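La cocina compartida de Bonsu ordena sus cubiertos

El espacio vecinal de Bonsu estrenó en noviembre un sistema para guardar los utensilios de su cocina compartida, que hasta ahora iban a parar todos al mismo cajón. La reforma, pequeña, ha costado 116 euros y la ha pagado la asociación Wornovau con parte de lo recaudado en la comida de otoño.

El primer cambio afecta a los palillos. Se guardan de pie en una cesta de plástico rosa con divisiones interiores y paredes ranuradas, que se coloca sobre la mesa cuando hay turno de comedor.

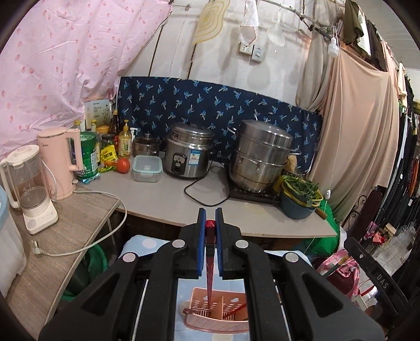
Palillos por colores

Aba Odoi, encargada de la cocina, explicó que el juego reúne piezas rojas, verdes y granates, y que el problema era emparejarlas. «Con la mesa llena de gente, cada uno cogía dos al azar y luego no casaban», dijo. Ahora se extienden sobre el mantel antes de guardarlos, se buscan las parejas y van a la cesta. Algunos tienen el mango retorcido y una de las piezas verdes lleva una banda dorada brillante cerca del mango, detalles que ayudan a distinguirlos.

El comedor sirve hasta 800 comidas al mes y funciona con dos turnos, el segundo a las tres de la tarde. Tetteh Mensah, que coordina el de la tarde, pidió que la cesta se devuelva siempre a la encimera al terminar – en las primeras semanas apareció dos veces en el almacén.

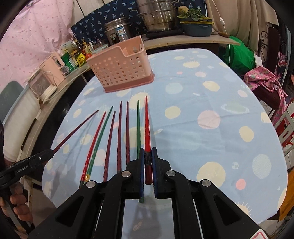

Los palillos, extendidos sobre el mantel azul claro de la cocina de Bonsu.

La asociación prevé ocuparse después de la encimera, donde conviven la olla arrocera, el aceite, las salsas y los botes de conservas. Vernon Kennedy ha propuesto una balda para los condimentos, aunque el presupuesto no está cerrado. También queda pendiente decidir el sitio de la batidora y del hervidor, que hoy ocupan el mostrador lateral de madera.

Las personas que quieran apuntarse a los turnos de enero pueden hacerlo en la entrada del local, de cinco a ocho de la tarde. Se ruega no dejar táperes sin nombre.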